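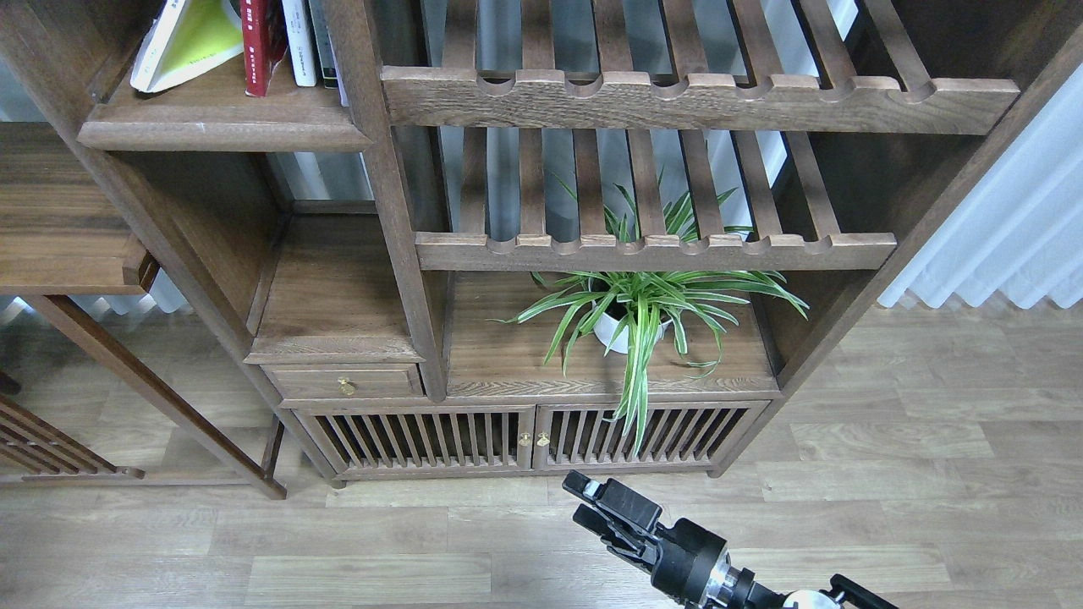 *Dark wood shelves, a few books on the top left.*

I get through a silly amount of roasted nuts. Almonds mostly, then cashews, then whatever is on sale at Bhatt, which last month was pecan pieces in bags so big I had to put one on the passenger seat. People keep asking how I do mine so I'm putting all of it on one page, and I'll add to it when I remember things.

## Roasting

Start with raw nuts. I know the "lightly roasted" bags are tempting when they're a dollar cheaper, but you've got so much less room before they go bitter!

I roast at 250 and I leave them alone for a good while. Most recipes tell you 350 and ten minutes, and that works, but you have to stand there like a hawk and I am a person who wanders off to fold towels. At 250 (Fahrenheit, sorry, should have said) almonds take me most of an hour and they come out the same color all the way through. Cut one in half to check. The middle should look like weak tea with milk in it.

My oven runs hot. I have a little Torkberg thermometer hanging off the rack and when the dial says 250 that thing says something else entirely, so I turn the dial down a bit and ignore the numbers. If yours burns cookies on the bottom, get a thermometer before you buy a big bag of anything.

- One layer on the pan. Two pans if you need to, and swap them halfway.
- Pecans and walnuts go much faster than almonds. Don't mix them on one pan, mix them after.
- Cashews like a stir every fifteen minutes.
- Get them off the hot pan as soon as they're done. They keep cooking if you leave them there.

They will seem soft when they come out. Let them cool all the way before you decide anything – I ruined a whole pan of almonds once by putting them back in for "just a little longer" and they tasted like a campfire.

## Getting salt to stick

Dry salt on dry nuts ends up at the bottom of the jar. For years I used oil, and oil is fine if you're eating them that night, but after a week or so they get that stale crayon taste.

What I do now is salt water. Dissolve a teaspoon and a half of salt in a couple of tablespoons of hot water, toss it with a pound of nuts in a big bowl, wait five minutes, toss again, and then roast. The water cooks off and leaves a thin white coat. 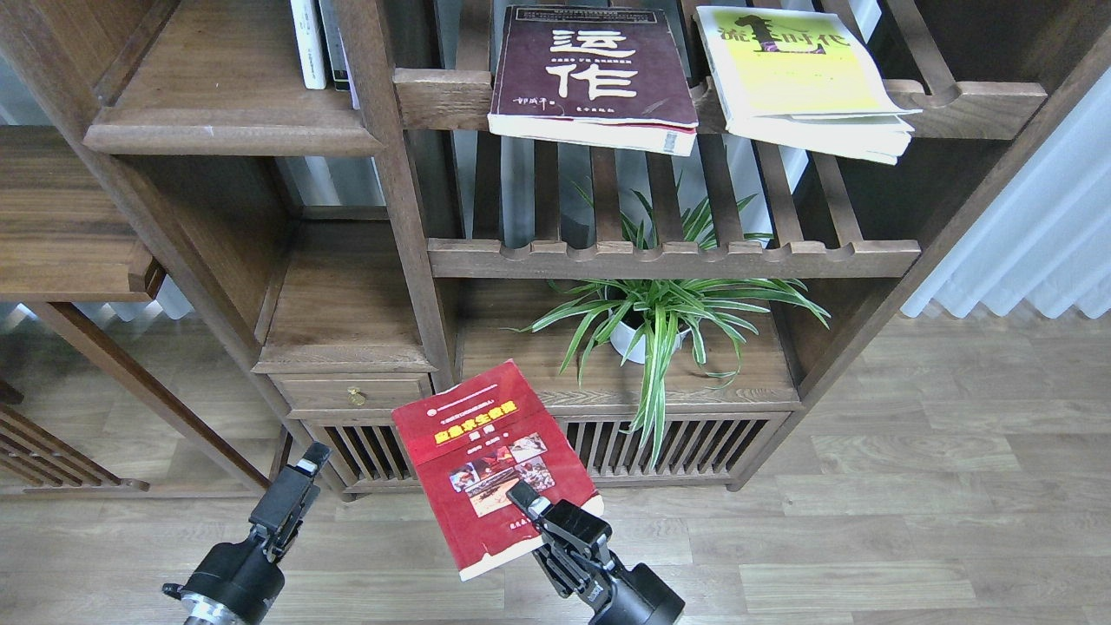 You can put spices in the salt water too, but only the ones that can take the heat. Cumin, smoked paprika and cayenne all do well. Garlic powder scorches on me even at 250, so I save it for the end and shake it on with a tiny bit of melted butter. Same with dried dill.

For sweet ones, whisk an egg white until it's foamy (foamy, you don't need peaks), stir in the nuts, and then add sugar, cinnamon and a good pinch of salt. Parchment is a must unless you enjoy chiseling. Drop the oven to 200 for the last stretch if they're still tacky and already brown enough.

## Keeping them

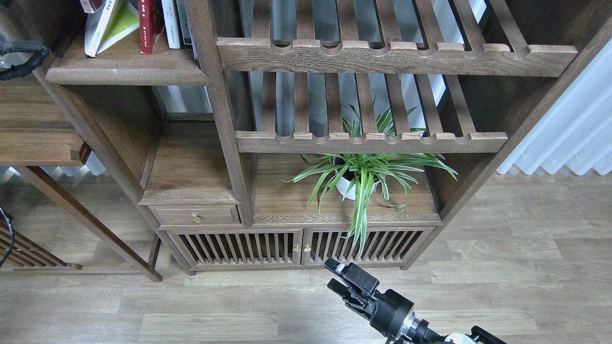 *Last changed: January (added the bit about the freezer)*

Jars with a rubber ring are the best I've tried. I've got four of the tall Moltetti ones and they hold a pound and a bit. Wait until the nuts are stone cold before the lid goes on or you'll get steam on the inside of the glass and everything goes chewy.

Plain salted almonds last me three weeks in the cupboard. Walnuts and pecans I wouldn't push past ten days, they have more oil in them and they turn. Give the jar a sniff. If it smells like old paint, out they go.

Raw nuts live in the freezer at my house, double bagged. You can roast them straight from frozen, just give them a few extra minutes. I've also frozen the finished salted ones and they were great, though I haven't tried it with the sugared kind and I suspect they'd go sticky.

If a jar does go soft, 200 for fifteen minutes brings the crunch back. It won't fix rancid.

Pumpkin seeds next, once I work out why half of mine always pop off the pan.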